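New record from Tanner Simard

Dear readers and listeners,

In January we can finally offer you the second album of Tanner Simard. It is called Plultby, after the village where he was living for two winters, and it comes out on the small label Auer. Many of you asked at our concerts when there will be something new from him, and I am glad that I can now give an answer.

Those who know his first record will remember mostly guitar and voice. This time there is also a harmonium, which he bought from a closed chapel and repaired by himself, and on four songs a double bass. The recordings were made at night, because in the daytime the sawmill across the road was too loud. In the song "Weighing House" you can still hear it a little, at the very end – he decided to leave it in.
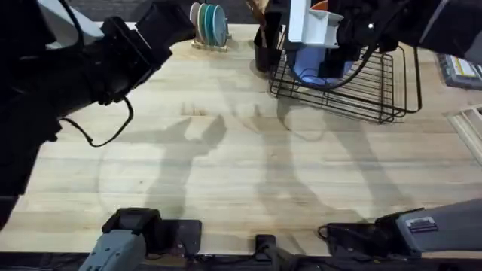 About the songs

There are nine songs and one short piece without words. The opening song, "Trokaseo", was written on a ferry and tells of a man who carries letters between two brothers who do not speak to each other. It is slow, and it needs perhaps a second listening. My own favourite is "Salt for the Road", where the voice is so near that one hears the breath before each line. Some people in our office prefer the faster songs on side B, and we have not agreed on this point.

The lyrics are printed on the inner sleeve, in English and in French. The translation was done by Tanner together with his mother, and in two places they have chosen a different ending for the French text.

How to get it

The vinyl edition is 900 copies, all numbered by hand. Subscribers of this newsletter can order before the shops, until the end of the month. Please write your full address in the message, also if you have ordered from us before. The CD will follow in spring.

A release concert takes place in the small hall of the Stovano, doors open at 7 pm. Tickets are at the door only. Tanner will play the whole record in its order, and after the break some older songs.
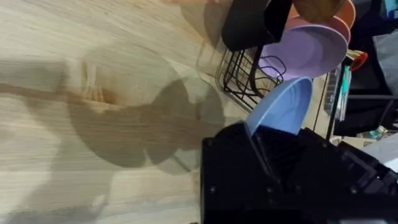
Light blue bowl, pale wooden table.

If you have already heard the record and would like to write some lines about it, we will gladly print them in the next issue.

Contact: reply to this newsletter | © Auer, all rights reserved | Back to top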